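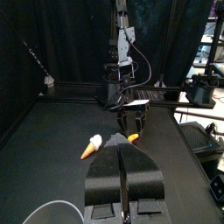 Toy ice cream cone on a black tabletop.

How to Read a Joint Declaration After a State Visit

Updated Monday, April 27, 2026

I love joint declarations. Two leaders shake hands, somebody plays an anthem, and a few hours later a dry little document goes up on a ministry website that most people never open. Open it! The good stuff is in there, and you don't need a law degree to find it.

I'll use the Hullen Declaration as the running example, the one Marinho and Fala signed in October at the end of the two-day visit. It's short, it's public in both languages, and it has nearly every trick of the trade in it.

What you need

The full text, from both governments if you can get it. The last declaration the same two countries signed. A highlighter, or two colors of one if you're like me.

Step 1: Get the text itself

Skip the press summary for now. The summary is what one side wants you to remember, and it's usually written before the ink is dry. Marinho's summary of Hullen led with the new rail link and gave it four cheerful paragraphs. In the declaration, rail gets one sentence near the end, and the sentence says the parties "will explore" it.

Check that both versions have the same number of articles, too. If they don't, stop right there and find out which one is the signed copy.

Step 2: Highlight the verbs

This is my favorite part, and you can do it over one cup of coffee. Go through and mark every main verb. "Shall" and "undertake to" are strong. "Will" is in the middle and depends on the company it keeps. "Intend," "explore," "welcome" and "reaffirm" are soft, and a page full of them tells you the talks were friendly and the hard items got put off.

Use your second color for the strong ones. In Hullen almost all of the second color lands on Article 13, the one on border crossings. The two sides share 349 kilometers of border, and they promise to open the Fitley crossing to trucks around the clock. That's a real commitment with a real place name attached (I may have cheered a little).

Step 3: Look for money and dates

A promise with a sum and a deadline is worth ten without. Article 13 sets aside 124 million for road work and customs sheds at Fitley, split evenly, and gives each side 700 days to finish its half. The culture and education articles have neither a figure nor a date. They may still happen! Just don't pencil them in yet.

Step 4: Lay it next to the old one

Put the previous declaration beside the new one and read them in parallel. Copied paragraphs are normal and you can skim them. Slow down wherever a word has changed. The older text called Fala a "valued neighbor"; Hullen says "strategic partner." Phrases like that get argued over for days by people with very tired eyes.

Then check what dropped out. The older declaration had a full paragraph on shared fishing waters. Hullen doesn't mention fish at all, and I'd want to know why before I wrote a word about how well the visit went.

Step 5: Find out when it takes effect

Scroll to the bottom. Some declarations apply on signature, some need a vote in one parliament or both, and some are statements of intent with no legal force whatever. Hullen is a mix: Article 13 has to be ratified, the rest is political. If a closing article names which language version wins in a dispute, write that down and use that version from here on.

Step 6: Now read the press summary

Go back to both summaries with your marked-up text in hand. Note what each side put first and what it left out. Fala's summary opens with Fitley and never mentions rail, so you can guess which capital was asking for the trains.

Keep your marked copy somewhere you'll find it again. You'll need it for Step 4 the next time these two meet.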